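notes for the Brevau talk, Sun 13 September. 20 min slot, keep moving

**Open**
- thank Veronica, thank the club, no jokes about my putting
- hands up who bets golf in play. Hands up who came out ahead last season (wait, let them laugh)
- subject tonight: reading a live price on the back nine. Not tips!!

**1. Where the price comes from**
- model first, then money. Model knows score, holes left, hole difficulty. Doesn't know the guy just changed putters
- leader two clear with five to play = short price, everyone can see why
- chaser already in the clubhouse = the one people get wrong. He can't make bogey any more. Say this slowly
- par fives still to come. check the card before you check the price

**2. The Kaufmann example**
- final round, Kaufmann starts the day at +800, three back
- birdies the first two, he's +500 before most people had lunch
- who bought at +500? Valentin did. Ask him about it in the bar
- nothing wrong with the golfer, price had just eaten the value. Two birdies on the two easiest holes on the course, field was making them too
- repeat: compare him to the feild, not to par
- bogey at 17, finished tied fourth

**3. Delay**
- your TV is behind. Your phone is behind the TV. Book is behind nobody
- if the price looks wrong for three seconds it's suspended by the fourth
- don't chase a putt you already saw drop
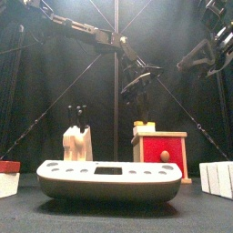 Ifeanyi Usman: I'd push back on the delay part, it matters much less if you only bet between holes. I wait till the whole group is walking to the next tee, take whatever price is up, and I don't care who saw the putt first. What kills me is the cash out button.

- fair. Put his point in, credit him
- so: between holes only, and say something on cash out (you pay the margin twice, once in, once out)

**4. Stakes**
- decide the number Thursday, write it down. Sunday you is an idiot
- one ticket per player, no topping up becuase he's on TV a lot
- each way: read the place terms, ties get cut. Roxana had a share of fourth in November and was shocked at the payout, dead heat rules, show the arithmetic if there's time
- longshots at 99 to 1 look fun. Skip unless somebody asks

**Questions**
- someone will ask about playoffs. Answer: price it near even unless one of them is hurt, then sit down
- Voden lot will ask about wind. Late starters, check forecast, done
- sign-up sheet by the door, bar shuts at ten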